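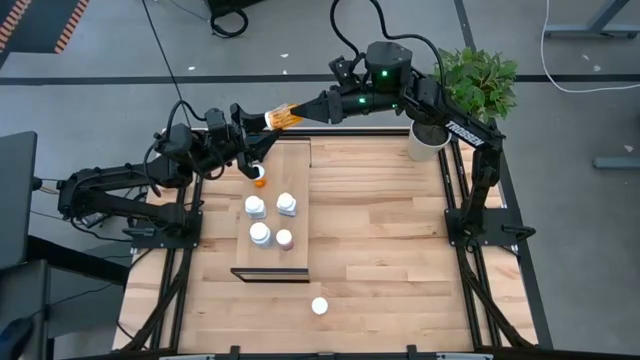 Chapter 8
Bottles, Caps and the Shelf They Live On

Most of us own far more bottles than we could name if somebody asked us over a cup of tea. There are the vitamins bought in a hopeful mood in March, the cough mixture from the winter before last, the little one with the label half rubbed away (and yes, I have several of those myself!), and they all end up crowded together on whichever shelf was closest when the shopping came in.

In the last chapter we worked through the linen cupboard, and I hope your towels are still behaving. Now we turn to something smaller and fussier. A bottle is an awkward thing to store well. It rolls when it's laid down, it hides whatever stands behind it, and its cap has a habit of wandering off across the bench while you're busy with something else.

We'll begin with sorting by height and colour, then move on to caps, labels and the low riser shelf, which is my favourite bit of storage in the whole house. Readers taking the Danberg home skills course will find that this chapter covers Unit 10, and you should allow some 800 millimetres of clear bench for the exercises.

Before you read on, take every bottle off one shelf and stand them where you can see them all.

8.1 Tall at the back, short at the front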